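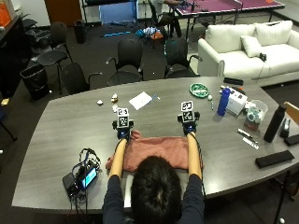

October, started just after 2

Folding again today. The plan was to get through the garment set with the gloves and have something to feed the arm by the evening. We got part of the way.

Setup as before: overhead camera on the Utance mount, tag cubes on the backs of both gloves, finger channels coming in over the cable into the logger. Calibrated the camera first with the printed board taped flat. The first attempt gave a silly reprojection error and I'd left the old lens file in the config folder. Deleted it, ran again, fine. Please don't put it back.

**Gloves**

The right one dropped out 5 times in the first batch. Always the thumb and index channels, always when the wrist bends back. Wiggling the connector at the cuff brings them back, so it's the crimp or the strain relief. Put a turn of tape round it for now. It needs a proper 90 degree connector and a bit more slack along the forearm. There are some in the Vukine drawer, second from the bottom, in the bag marked JST even though they aren't.

Left glove no trouble at all.

The cubes are the bigger annoyance. With the hands flat and pressing outwards the top face is square to the camera and the pose is steady. Once a hand rolls over to lift a sleeve, the tracker only gets one side face at a steep angle and the pose flips between two answers. In the plots it looks like the wrist jumping through nearly a right angle and back. Filtering hides it a bit but adds lag, and I'd sooner fix it at source. Options:

- second camera low on the side, needs syncing
- bigger cubes, but they already knock against each other when the hands meet
- reject any pose whose rotation jumps more than a set limit between samples, and interpolate across the gap

Tried the last one on the recorded files after tea. Works well enough for gaps up to 100 ms. Longer than that and the interpolated hand goes straight through the fabric. Left it switched on in the Benavides branch, off in main.

**Cloth**

Smoothing is the easy bit to record and I suspect the hard bit to play back. The gripper has no palm. Pressing with the closed fingertips drags the top layer along instead of flattening it. Thinking about a foam pad on the outside of the finger, so the arm can turn its wrist and wipe. The thick packing foam should do for a first go, cut to the width of the finger and stuck on with the double-sided tape.

The edges on the pink one want to curl back after they've been pressed. A hand just goes back and does it again without thinking. In the logs that comes out as a second stroke at a slightly different angle each time, and I don't know whether to keep those or trim them. Kept them for now and labelled them "repeat".

Changed the start position: both hands go flat on the table before each take, then move. Makes the cutting script much happier. The older takes without it will have to be cut by hand or dropped.

**Logger**

Files are now named by garment, then take number. The Toltotetti machine has 330 GB free and the raw video eats it quickly, so compress before copying across. It hung once when the disk in the small box filled up, with no warning on the screen, just stopped writing. Lost one take. Should add a check at start-up that refuses to record under a limit. Haven't done it.

Clock drift between gloves and camera still there. The clap at the start and end of a session is enough to correct it, but it has to be in view and it has to be both ends. Last two sessions only have the one at the start.

**Next**

- new connector on right glove, then repeat the bad batch
- foam pad on gripper, try wiping on a tea towel before anything with sleeves
- disk check
- look at whether sleeves can be done with one hand holding and one moving, simpler to copy
- order more of the matt label paper for the tags, the glossy stuff catches the ceiling lights

Stopped at 7. Gloves on charge, mount left up, please don't lean on it.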